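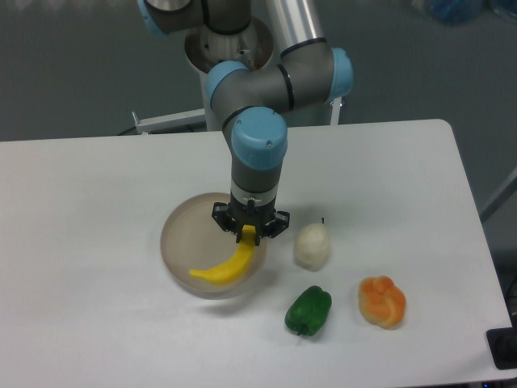

Banana duty on the Ellov stand at Barkholm

I went to the Barkholm open day on Sunday with one question: is there a machine yet that could put my shopping away? The entry was 15 quid and the car park was a bog, but I'd have paid more just for the first hall (it's an old grain shed, and it must be 60 metres long!).

Most of the crowd had gone straight to the Fadberg pallet stackers, so I got a good long look at the small table by the side door. Blue-capped arm, black gripper, a bit of pretend-looking fruit and veg and a round dish to go with it. The job was the sort a toddler gets given at teatime -- pick up the banana, mind the pepper.
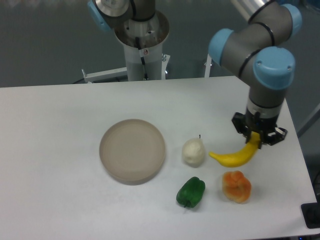 I'm a terrible heckler at these things, so I asked whether it could manage a bag of real tomatoes. Not yet, said the chap in the Ellov fleece, and he didn't try to dress it up, which I liked. Soft things and carrier bags are still hard going. They've logged more than 800 hours of practice with it, and he reckoned shop shelves would come well before anybody's kitchen.

The Shemweta stall next door had a towel folder that was off for repairs until the afternoon, so I had a cheese roll and waited. It never did come back on. I'll try again in February, when they're at the trade hall. 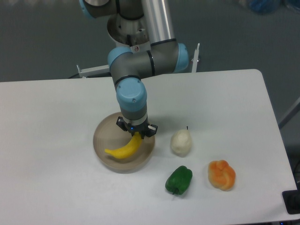

Banana in the bowl, pepper still to do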